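Tella Household Packaging Survey: Data Card

Tautahi Records Office — December

Summary

The Tella survey records how households sort and discard everyday packaging. It covers 657 households in the Pendero district, each of which kept a written log for 52 weeks. Entries were made by residents and checked against collection weights.
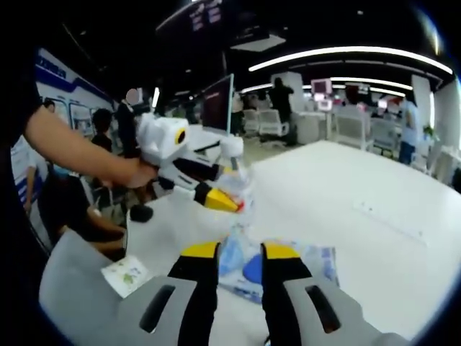 Each record gives the week, the material group, and the disposal route chosen. There are nine material groups. Mixed items are entered under the heavier material.

Known limits

Logs kept during holidays are less complete than others. Weights were not taken for glass.
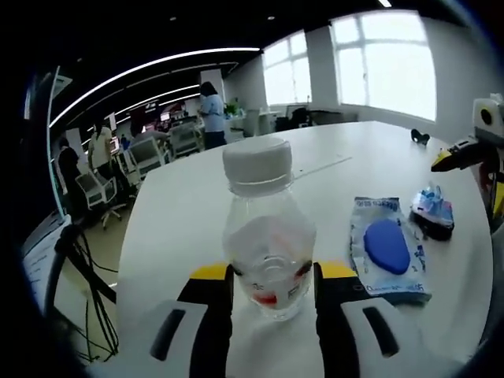 Material groups follow the local collection rules in force when the survey began. Caps are logged with the container they close. A clear bottle with a white ribbed screw cap, such as the one shown, is therefore a single entry under rigid plastic — any label is ignored. Printed packets are entered under film.

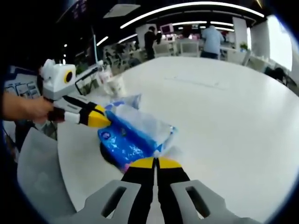 Blue plastic-wrapped package on a round table.

Access

Files are released as plain text. Corrections are accepted for five weeks after each release.

Related items
Forkent Collection Weights
Pendero Street Index
Tella Log Sheet, Revised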